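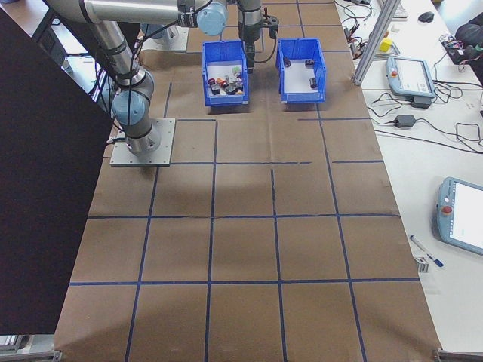 Figure 8.1 Two storage bins on a papered and taped sorting table.

Chapter 8
Sorting Small Parts

Most stores and workshops collect small items faster than they can put them away. Caps, spacers, plugs and short offcuts end up in the same drawer, and someone then spends a morning hunting for one of them. This chapter deals with the sorting table: how to lay it out, how to mark it and how to divide a mixed lot between bins. You will need the stock list from Chapter 7.

8.1 Preparing the surface

Cover the table before you bring any parts to it. Brown paper is cheap and shows up small dark items well. Pull it flat, fix the edges and then mark out the squares with coloured tape. At the Dellthorpe stores the paper comes on rolls 600 mm wide, so two lengths are laid side by side and joined underneath.
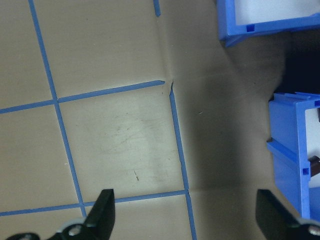
A marked surface needs looking after. Check it at the start of each shift, and again after any heavy lot has been across it. Look first at folds and at places where the tape stops short. A blue line that ends at a small tear or crease no longer closes off its square, and a part placed there may be booked to the wrong one. Scuffs inside a square do little harm, but lift and relay any tape that has lost its line. Keep a spare roll under the table — the Inemo pattern of table has a shelf for it.

8.2 Bins and their contents

Use bins of one type for one job. Open bins with sloping sides are the easiest to pick from, and a pale floor helps you to see what is left.

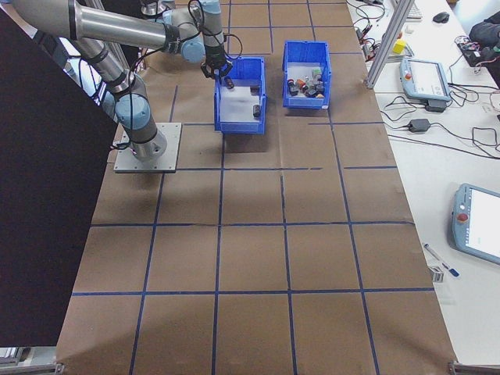
The usual method is to start with one mixed bin and take out a single kind of part at a time. Choose a kind that is easy to tell from the rest. Small dark cylinders, for instance, stand out clearly on a pale bin floor when they are kept apart from a jumble of red, orange and white pieces. Set the second bin close by, so that the hand travels a short way. A trial lot of 242 parts is worked through in Exercise 8.3, using the Skelar record sheet.

Before going on, read the list of part names at the back of the book and mark any that are new to you.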